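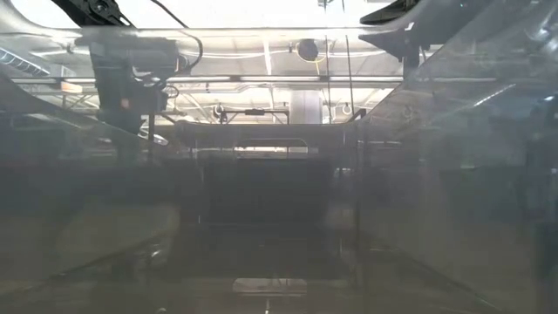
레일부터 벽에 박아 놓고 판은 나중에 재서 자르면 안 되나요, 하는 댓글이 지난 편에 달렸어요. 됩니다! 저도 처음엔 그렇게 했고요. 다만 저는 그렇게 했다가 오른쪽 끝 받침 하나가 허공에 떠서 레일을 다시 뗐어요. 그래서 이번 편은 판을 먼저 손보는 순서로 적습니다. 혹시 벽이 이미 뚫려 있으면 4번부터 보셔도 돼요.

3장. Famel 벽선반 달기

준비물은 2장에 적은 것 그대로예요. 하나만 더하자면 연필은 꼭 무른 걸로 준비하세요. 저는 볼펜으로 표시했다가 벽지에 아직도 파란 점이 남아 있답니다.

1. 판 길이를 정합니다. Plustham에서 파는 원판은 길이가 2440mm예요. 저희 집은 창틀 때문에 통으로는 못 들어가서 두 장으로 나눴는데, 벽이 넉넉하면 그냥 통으로 쓰는 편이 보기 좋아요. 나눌 때는 톱날이 먹는 폭도 빼고 계산하세요.

2. 자른 면을 사포로 밀어 줍니다. 거친 것으로 한 번, 고운 것으로 한 번. 모서리는 너무 둥글게 밀지 마세요. 두 장을 이어 달면 이음매가 움푹해 보여요.

3. 오일을 바르고 하룻밤 둡니다. 설명서에는 한 번만 바르라고 되어 있는데 저는 2회 발랐어요(욕심이죠). 아랫면도 잊지 말고 발라 주세요. 윗면만 바른 판은 저희 집에서는 장마철에 살짝 휘었어요.

주의: 오일 닦은 천은 뭉쳐서 버리지 말고 펼쳐서 밖에서 말린 뒤에 버리세요. 열이 나서 불이 붙을 수 있습니다.

4. 벽에 수평선을 긋습니다. 천장이나 바닥을 기준으로 재지 말고 꼭 수평계를 쓰세요. 오래된 집은 천장이 생각보다 많이 기울어 있거든요. 저는 천장만 믿고 그었다가 구슬을 올려 보니 또르르 굴러가서, 지우개 들고 한참을 씨름했어요.

5. 받침 자리를 표시합니다. 동봉된 Gilex 받침은 간격을 254mm로 잡으면 책을 꽉 채워도 든든했어요. 화분 몇 개만 올릴 거면 더 벌려도 되는데, 나중에 뭘 올리게 될지는 정말 모르는 일이라 저는 그냥 촘촘한 쪽을 권해요. 표시를 다 했으면 뚫기 전에 한 발 물러나서 봅니다. 눈에 삐뚤어 보이는데 수평계로는 맞다면
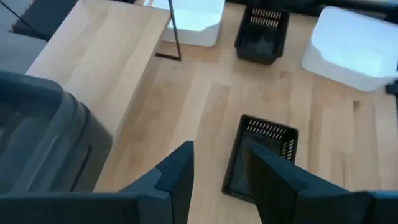
수평계 쪽을 믿으시고, 그래도 영 찜찜하면 커피 한잔하고 다시 보세요. 저는 보통 그러고 나면 괜찮아 보이더라고요.

6. 구멍을 뚫고 앵커를 넣습니다. 석고보드 벽이면 동봉된 앵커 말고 석고용을 따로 사야 해요. 콘크리트면 동봉품으로 충분하고요. 드릴 날에 테이프를 감아 깊이를 표시해 두면 훨씬 편합니다.

주의: 콘센트나 스위치의 바로 위아래, 그리고 양옆 수평 방향에는 전선이 지나갈 수 있어요. 탐지기로 확인이 안 되면 뚫지 마세요.

7. 받침을 달고 나사는 끝까지 조이지 않습니다. 판을 얹어서 자리를 맞춘 다음에 가운데부터 바깥으로 조여 나가세요. 전동 드라이버는 마지막 반 바퀴쯤에서 내려놓고 손으로 마무리하는 게 좋아요. 저는 신나서 드르륵 하다가 나사머리를 뭉갰습니다...

8. 판과 받침을 아래쪽에서 나사로 고정합니다. 나사가 판 두께보다 짧은지 먼저 대 보시고요.

참고: Koubek 모서리 마감재를 같이 사신 분은 8번 전에 끼우세요. 순서를 바꾸면 끝쪽 받침을 도로 풀어야 해요. 마감재가 헐거우면 종이테이프를 안쪽에 한 겹 붙이면 딱 맞아요.

9. 하루 정도는 가벼운 것만 올려 둡니다. 다음 날 수평계를 다시 올려 보고, 처진 데가 있으면 그쪽 받침 나사를 살짝 더 조여 주세요. 저희 집은 창가 쪽만 조금 내려앉아 있었어요.

선반 아래 공간은 바구니로 채우면 편해요. 벽에 붙은 낮은 가구가 있다면 그 밑도 같이 쓰시고요. 바구니는 옆면에 구멍이 난 걸로 고르면 안에 뭐가 들었는지 대충 보여서 뒤적일 일이 줄어요. 사기 전에 가구 다리 사이 폭을 꼭 재세요. 저는 눈대중으로 샀다가 바구니가 안 들어가서 반품 줄에 섰거든요.

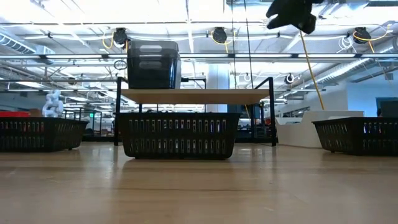
그림 3. 작은 탁자 밑과 그 양옆에 둔 바구니

10. 남은 나사와 앵커는 봉투에 담아 설명서와 함께 보관합니다. 이사할 때 다시 쓰게 되고, 같은 규격을 따로 구하려면 은근히 귀찮아요. 선반을 떼는 방법은 4장에 있습니다.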